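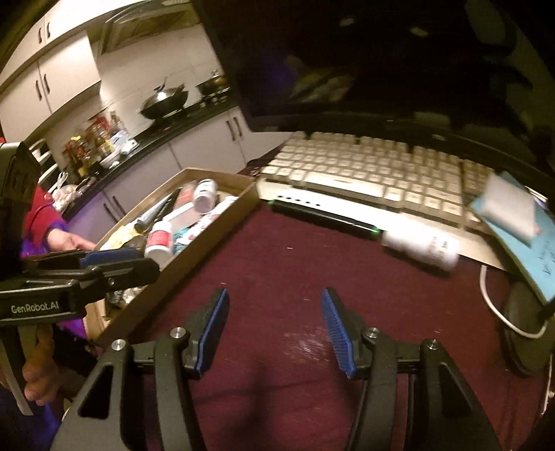
Why do people put small things in an open box and not in a drawer? Mostly because they want to see them, and a drawer hides whatever went in last.

That was the answer I kept hearing in May, when I visited 40 households for the Ridby study and asked about their trays and boxes. I loved this part of the work (I own several trays myself, all overfull). Medicine, pens, tubes of cream – it all lands together, and people seem perfectly happy with the mix. I had expected sorting by type. What I got was sorting by how soon a thing would be wanted again.

Figure 6 has the other kind of tray, the shallow cardboard one with hardly anything in it. There's a light blue and white package near one wall, something round and pale yellow, and plenty of bare cardboard between them. Johannes Lekota, who coded the interviews with me, wanted to call trays like this one "unfinished." I argued for "resting" and we kept both words in the coding sheet, which by then ran to 952 lines.

Figure 6. A shallow cardboard tray in a home kitchen, with white lower cabinets behind.
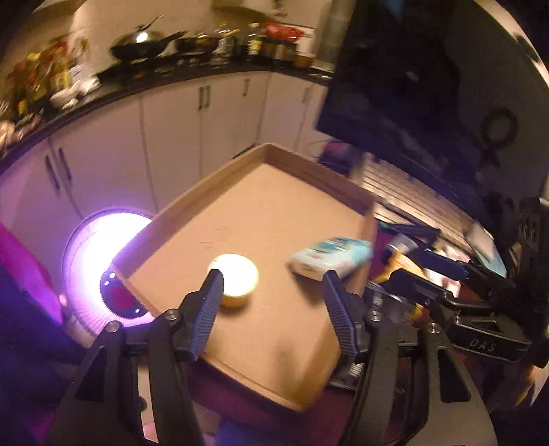

4.3 Where the tray goes next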